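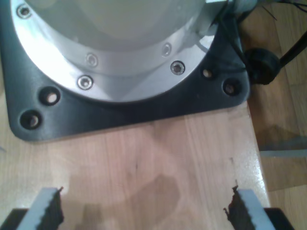

3.2 Sample and coding of compliance disclosures

The sample consists of manufacturing and engineering firms registered in the district of Lamatitz that were subject to the supplier disclosure ordinance when it took effect in April. Of the 194 firms on the register, 166 filed a complete statement before the cutoff of 7/28/21. Firms that filed only the cover form were dropped.

Each statement was split into single commitments, following the procedure in Ostermann and Diekmann. This gave 1,047 commitments, of which 679 named a responsible officer or department. The remainder were worded in general terms — typically "the company will ensure" — and were coded as unassigned.

Figure 4. Robot arm base on its mounting plate.

Two coders worked independently from the same codebook. Disagreements were settled by discussion, and the codebook was revised once, after the Skarnby filings showed that joint ventures often list the parent firm's officer as their own. Such cases are treated as assigned only if the officer also signed the local statement.

We do not observe enforcement directly. The ordinance lets the district office request supporting records, but these requests are not published, and the Grirnia registry used by Ostapchuk for a similar purpose has no counterpart in Lamatitz. The assignment variable should therefore be read as a measure of what firms wrote down. Section 4 relates it to firm size, ownership and prior contact with the district office.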